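# Lit bathroom cabinets: questions we keep getting

Last updated 8 May 2018

**Do I need a light under my bathroom cabinet?**

No. You need a good light over the mirror. An under-cabinet strip is a nice extra for nighttime trips, and anyone who tells you it replaces a ceiling fixture is trying to sell you one.

**Is the wood-grain finish real wood?**

Usually not, at this price. Ask for the material in writing. "Oak look" and "oak tone" mean it looks like oak. Of the lines we fit, only Coşkun offers a real veneer, and it adds $300 to a standard unit. I'm not convinced it's worth it in a room with a shower.

**The Prutell brochure says "moisture-proof." Is it?**

I wouldn't lean on that word. The faces hold up fine. The edges and the underside are where trouble starts, and hardly anyone looks there before buying. Run your hand along the bottom edge in the showroom. If you can feel raw board, walk away.

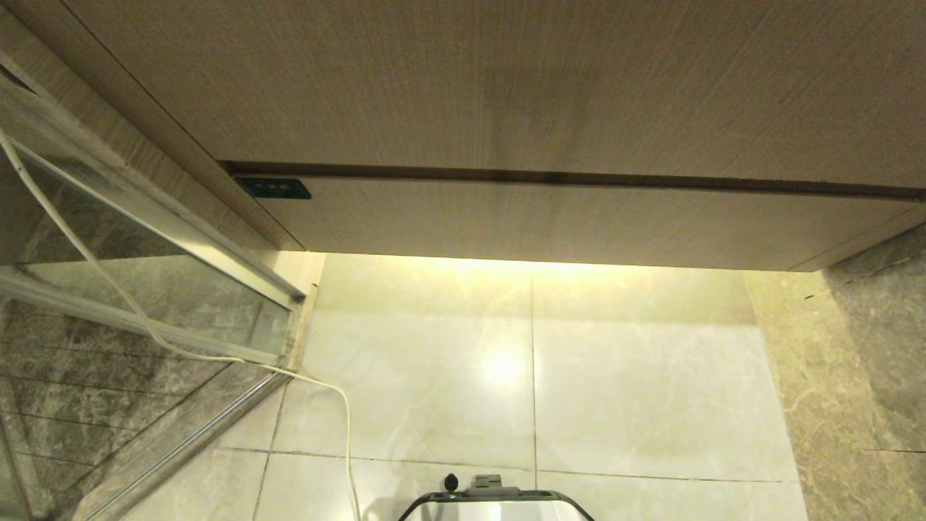
The same goes for the joint between the panels. A recessed groove looks clean and saves you a handle, but it also collects dust and hairspray. Wipe it out with a damp cloth when you do the mirror.

**Touch buttons or a plain wall switch?**

A wall switch. Touch controls work well enough when they're new, but wet fingers confuse some of them, and a replacement part can take weeks. Kornero quoted us 21 days last November for one small panel.

**Warm light or cool light?**

Warm, if your tile is cream or beige. Cool light makes it look gray. Keep in mind that any strip aimed at glossy tile will show every smear and every crooked grout line — look at your wall with a flashlight held flat against it before you decide.

**Can the cabinet go right next to the shower glass?**

Sometimes. It depends on your local code and on the rating of the light, so ask an electrician and not the store. You also want enough room to get a cloth in beside the glass.

**What does the Pollbridge warranty cover?**

Parts for 2 years. It doesn't cover swelling, which is the thing most likely to happen. The full kit is $829 before installation, so read the exclusions first.

**Will it raise the value of my house?**

I doubt it.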